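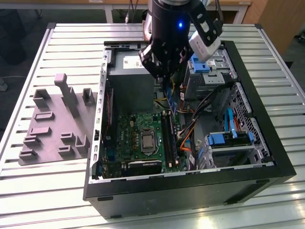 Munther Matar wants it on record that a demo should be shorter than the visitor's patience, and that ours was planned by people who find robots interesting. Fair. He wrote this on the whiteboard before lunch and has not erased it.

Open day notes, May

Writing this up the same afternoon, while I still remember which excuses I used. The plan was PC teardown, live, on repeat: arm goes into the open tower, takes a part out, carries it over to the gray board, parks it, goes home. Visitors stand behind the tape. I stand beside the tape and talk during the slow bits, of which there are several.

First group came in at 2, from Stusari. They had been told "recycling robot" and I think they were expecting something with a hopper. I explained that we are taking machines apart in order to keep the parts, and a man in a very good jacket asked if it wouldn't be quicker with a screwdriver and a teenager. Yes. Much quicker. I said that the teenager doesn't scale, and he said he had three at home and could confirm.

Run 1: reached over the case, stopped, thought about it. I had left the approach speed at the setting from Ketsara's tests, the one meant for people holding clipboards. Changed it between groups. Nobody wants to watch a robot be careful for 5 minutes, except one boy who sat down on the floor for it and asked to see it again.

Run 2: better. Pick was clean, the carry was a bit theatrical. I have to look at the waypoint over the gap between case and board, because the wrist swings around there like it's checking for traffic.

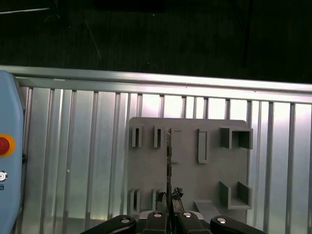

Strip in the jaws, holders behind.

The board got more questions than the arm did. People see a gray plate with posts and little frames on it and want to know what goes where, and they want to be told one holder at a time. Next time: a printed key taped to the bench. I made up names on the spot and by the third group I was contradicting myself, and a woman from Grorix who had stayed for two rounds noticed and was kind about it.

She also asked the only question I couldn't answer, which was how the arm knows a part has really let go of its socket before it starts lifting. I said force threshold. She said, and if the socket is just stiff? I said, then we get a lively few seconds. Need a proper answer to this – it's the same thing that bit us in the spring, and I don't like that a visitor got to it before our own test plan did.

Settings as run, so I don't have to guess later:
Speed over the case: 70 percent of the test value after run 1
Lift: straight up first, then sideways. Do NOT combine these again
Wrist camera feed on the big screen: yes, everyone liked it, including me
Commentary: too much

The feed was Ketsara's idea. I had argued that the view from behind the fingers would only confuse people, and I was wrong by lunchtime. They drifted over to the screen and ignored the arm, which was doing the same thing at full size right next to them. I suppose that's what television is.

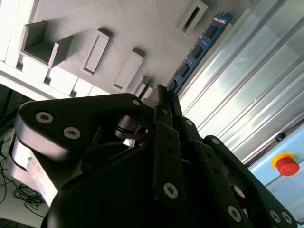 Things that went wrong

Run 7. The arm came down slightly off over the case and I paused it by hand before we found out how slightly. Somebody had leaned on the bench. I suspect the somebody was me, getting out of the way of a stroller. Re-zeroed, lost a few minutes, filled them by explaining calibration to the Mäkelä people, who build elevators and know far more about it than I do. They listened politely and then corrected my use of the word "repeatability."

The Triluris visitor wanted to press the emergency stop. I let her, between runs. Then of course everybody in her group wanted to press it, and the reset takes longer than the pressing. Put a dummy button on the tape post next year? Ketsara Mahawong thinks this is beneath us. I think it would be our most popular exhibit.

Also I told one group that the processor comes out next. We don't do the processor. I was tired. It's a good thing they had to leave for the coffee. 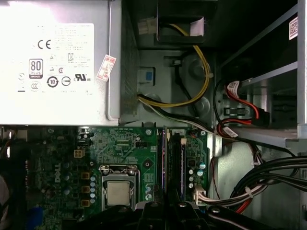
The tower itself held up better than the staff. We kept one case on the bench all afternoon so I didn't have to redo the offsets, and I'd do that again, although it does mean the same part gets removed and pushed back in by me with my back turned, like a magician resetting the rabbit. Sockets are not made for that kind of life. Check the contacts before anyone uses this one for real trials, and if they look bad, retire it to demo duty for good.

To do, before the next visit:
Look at the swing over the gap (me)
Stiff socket case, write an actual test (me and Ketsara)
Printed key for the board
Mark the bench feet so we can see if it moved
Ask Munther for a shorter version of the talk. He says he already has one and it is the word "watch"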